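Week 9 notes - Small kitchens: layout, storage, heat

posted 1 May 2021, slides to follow

Quiz moved to next week. Bring the Okport floor plan, the marked up one if you did it.

Recap from last time

Work triangle = sink, stove, fridge. Old rule, still useful for one cook. Falls apart in a galley, falls apart with two cooks. Costigan reading (ch. 4) says think in zones: wet, prep, hot, storage. We use zones for the rest of the course. If you only read one chapter read that one.

Prep zone

Where the time goes. Most people plan the stove first and prep gets whatever is left, usually a scrap of counter by the sink. Do it the other way. Prep first, then wet next to it, then hot.

Numbers from the Okport unit, you will need them for the homework:
- total counter run 295 cm
- usable after sink and stove, 100 cm
- wall to wall 245 cm on the short side

Usable is the one that matters. Anything that lives on the counter comes out of usable. Kettle, bread box, drying rack, fruit. Measure depth too, people forget depth. A rack turned the long way eats into the front half, which is the half you cut on.

Freestanding tables count as prep if you can get at them from two sides. Pushed against a wall = one side, treat like counter. Light tops show crumbs, dark tops show water marks, pick your poison.

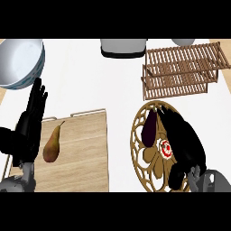
Storage: the reach rule

Daily things between hip and eye. Weekly things below hip. Yearly things up top or out of the kitchen completley. Heavy stuff never above shoulder.

In the Porndale survey (handout 2) the item most often stored in the wrong place was the mixing bowl. Big, used weekly, shoved up high where it doesn't belong. Nest bowls by size, lids standing up in a separate slot. Plates: stacks no higher than you can lift with one hand.

Open shelves vs. doors - argued this in section, no winner. Open is faster, doors hide grease. Near the stove go with doors.

Heat and steam

Short version, we ran out of time. Landing space on both sides of the stove. Nothing plugged in within splash range of the sink. Hood vents outside or it is just a fan. Dritar case study has a recirculating hood and 13 complaints about it, read the last two pages.

Homework

1. Redraw Okport in zones. Pencil is fine.
2. List everything kept on your own counter for one day, cross out what could move, measure the space you get back.
3. One paragraph on Dritar: what would you change frist, and what does it cost in counter?

Final plans due in July, same drop box. Scale on every sheet please, lost points last year.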